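Fold it, don't stuff it

For 13 years I cleaned offices and canteens in the evenings, and I have an opinion about cloths. They should be folded before they are put away. I know how small that sounds. I have argued about it in three workplaces and at my own kitchen sink, and I still think I am right.

The usual case against folding is time. Vilém Pešek, who ran the evening shift at Zukham when I started there, told us to drop everything in the tub and pick out what we needed. His view was that a cloth is going to be crumpled the moment you use it, so a crease more or less makes no odds. That is true as far as it goes. It misses what happens at the tub. You pull one cloth and four come with it. You can't tell the floor cloths from the table cloths without digging, and at the end of a long shift people stop digging and take whatever is on top. 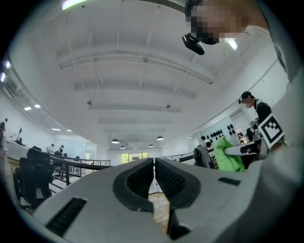
Colour helps a little. A bright green cloth is easier to find than a white one, and most places give each colour its own job. But a colour rule only works if you can see the colours, and in a heap you see the top layer. In a folded stack you see every edge.

I also think folding is easier with two people, at least for the bigger cloths. One holds the top, the other takes the bottom corners, and it is done. Ewurabena Quansah and I used to get through 200 of them while the floor dried, talking the whole time. I would not call that wasted work. It was the only part of the evening when we both stood still.

Jianhua Ding, who took over the rota later, wanted the folding cut and the minutes put into the windows. We tried it through February. The windows looked much the same and the cupboard was a mess by the second week, so we went back.

At home I am less strict. Dusters can go in the drawer any old how, and so can anything with a hole in it. Tea towels get folded in half and in half again, with the hem facing out so that I can pull one without shifting the rest. My husband rolls his. I have left that alone, though the rolls do come undone.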